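Do you need a special oil for a pine table?

Several readers wrote in after the June issue to ask about the new "softwood formula" table oils. Mulico sells one, Bemard sells another, and both promise a finish that "feeds the grain." I have my doubts. Dead wood does not eat. 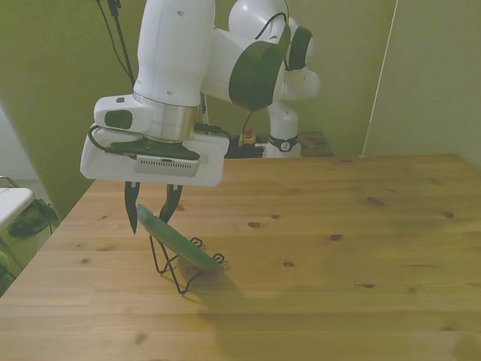

The price is the first thing that bothers me. Bemard wants 499 for its full kit, which buys a tin, two pads and a booklet. Most of the booklet is about oak. A light pine table like this one is a softer thing than oak, and it will dent under a dropped fork whatever you rub into it. No oil I have tried changed that.

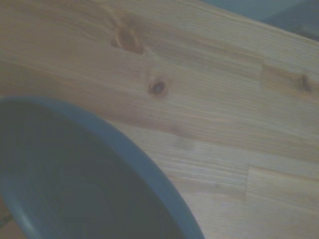 Then there is the claim about knots. Mulico says its oil "seals knots for life," and I would like to know whose life. Resin can work its way out of a knot years after the board was cut, especially near a heater. Look at the dark ones in the wood here, next to the blue bowl – spots like those are where I would test any product first, with a dab and a week of patience.

Mhairi Morrison, who refinishes tables for Menzies, was kinder about it than I am. She says the oils are fine but that plain hardwax does the same job. She sands to 120 and stops there.

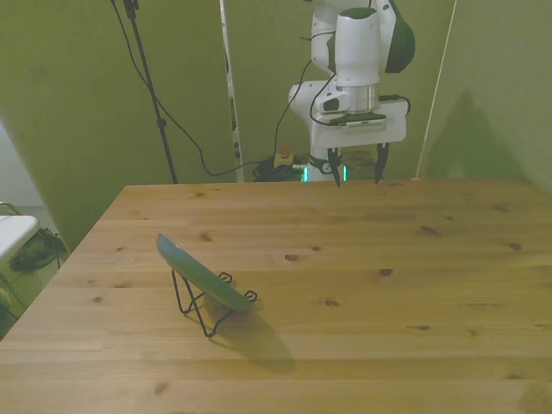 She also told me she never goes finer than 200 on pine, because the surface gets too slick to take the wax evenly. The Bemard booklet tells you to go a good deal finer and, handily, Bemard sells the paper.

Jivska claims 1,279 happy customers on its label. Happy after how long? I asked on Thursday and got a coupon.

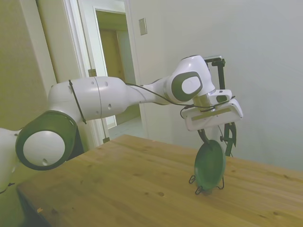 If you already own a tin, use it up. Thin coats, wipe off the extra, and lay the rags out flat outdoors to dry – oily rags in a heap can catch fire. Send me your results, good or bad, and please say how old the table is.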